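Selholm Library Opens Its Lending Shelf for Power Cuts and Camping Trips

SELHOLM, 2022-06-19 - Library members in Selholm can now check out a flashlight as easily as a paperback. The new Lending Shelf opens this week next to the returns desk, and it is stocked with the small, useful things people tend to need for a few days and then forget about for the rest of the year.

The shelf grew out of the storm last November, when 3142 homes in and near Selholm were without power for two nights. The library stayed open late on both evenings, and the most common question at the front desk had nothing to do with books. People wanted to know where they could get a light.

"We had families reading to their kids by phone screen until the phones died," said Said Kettani, who runs the library's lending services. "We lend out 3678 items in a busy month, so lending a few more kinds of things felt like a natural step. I can't wait to see what people do with them!"

Items go out in cloth tote bags, packed by theme. The Lights Out bag holds small handheld flashlights in soft colors, easy for children to tell apart and easy to spot at the bottom of a backpack. There is also a Rainy Weekend bag with card games and a jigsaw puzzle, a Picnic bag, and a Mending bag with needles, thread and a good pair of scissors (the one the staff keep borrowing).

Most of the bags were donated by Selholm households after a call in the spring newsletter - 273 of them came in, far more than the shelf needs. They are a cheerful mix of prints and slogans, and plenty have seen a few years of grocery runs. Spare bags are free to take from the basket by the door.

The flashlights were paid for with a small grant from Virnex, and the Hajji hardware store on Dodar Street is helping to keep them in working order. Anyone returning a bag with a light that has gone dim should just mention it at the desk. There is no charge.

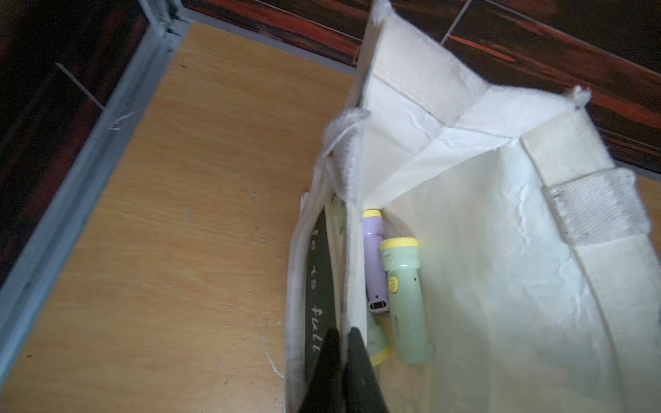

Flashlights in purple and mint green, tucked inside a white canvas tote.

Bags can be borrowed for 2 weeks with a regular library card and renewed once if no one else is waiting. Children's cards work too, with a parent or guardian present the first time. Holds can be placed at the desk or by phone, and during a storm warning the Lights Out bags are limited to one per household.

The library is still looking for card games with all their cards, picnic blankets and sewing thread in any color. Donations can be dropped off at the returns desk during opening hours.

Contact: Said Kettani, Lending Services, Selholm Library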